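Setting Up Your Silberg Sourdough Proofer, Part 2: First Warm-Up and First Loaf

By now you should have the proofer out of its box, the rack clipped in, and the water tray sitting flat on the bottom. If the tray rocks, go back and turn it around. One side has a lip and it only fits one way (I got this wrong for a week).

1. Fill the tray with 100 ml of tap water. Pour slowly, and stop if any of it gets under the rack.

2. Close the lid and plug the cord straight into the wall. I don't like extension cords with this thing. 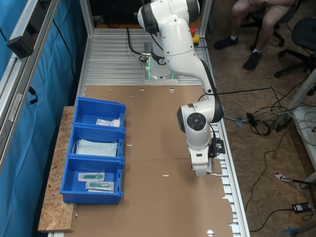
3. Hold the left button until the display blinks, then let go. It starts in Celsius, which threw me the first time. Tap the same button once more and you'll get Fahrenheit.

4. Set it to 80 and leave it alone with nothing inside. Mine takes a good long while to settle, and the number jumps past the target before it comes back down. Don't chase it!

Note: a faint warm-plastic smell on the first run is normal. If it's strong, unplug the proofer and write to the Flungate store where you bought it.

5. Wipe the inside of the lid with a dry towel once the display holds steady.
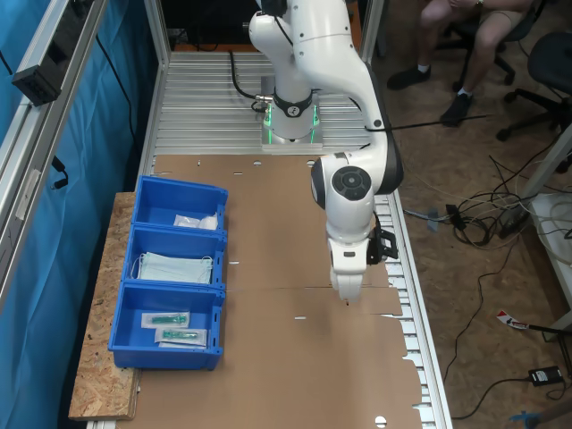
Your first dough

6. Mix your dough the way you always do. I use the Endale country loaf recipe, but any plain white dough is fine for a first try -- save the rye for later, it's sticky and hard to read.

7. Use a straight-sided container and put a rubber band around it at the level of the dough. You'll be so glad of that band when you're squinting through the lid.

8. Set the container in the middle of the rack, lid on loosely, and start checking after 2 hours. Chilly flour from the pantry will slow things down, so give it longer if nothing much has happened.

Caution: never put a glass jar straight from the fridge onto the heating plate. Always use the rack.

9. Shape, do your second rise, and bake as usual. When I check the middle of the loaf with a thermometer I like to see 205 on the dial. For a soft, buttery dough I pull it out at 191 and it's lovely.

Notes from other kitchens

People send me their settings, and I add the useful ones when I get to them.

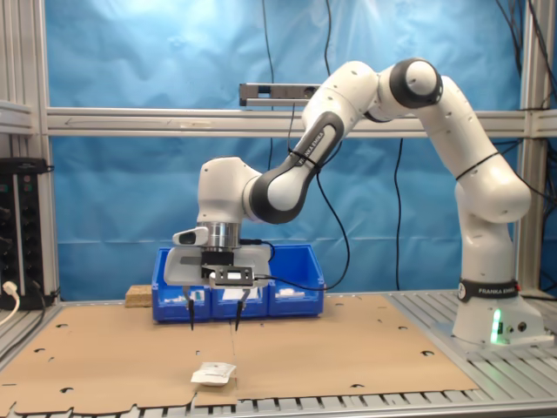 Trargate, February

Nuria Ayele writes that her kitchen is so cold in the mornings that the proofer struggled to keep up. She moved it off the stone counter and onto a folded towel, keeping the side vents clear, and dropped her target a couple of degrees. Her dough takes longer now but she says the flavor is better -- I tried it the next Tuesday and I agree with her.

She also asked about yogurt. Yes, you can! Use small jars with lids, keep them on the rack, and go up to 110 on the display.
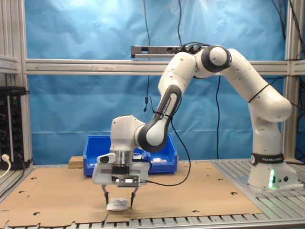 Leave the water tray out for yogurt, by the way. The jars are sealed, so the extra damp only ends up dripping off the lid.

10. When you're finished, unplug the proofer and let it cool with the lid open. Empty the tray, dry it, and store it upside down on the rack. If you see white crust on the metal, a splash of vinegar and a soft sponge will take it off. Folding the unit flat for the cupboard is covered in Part 3.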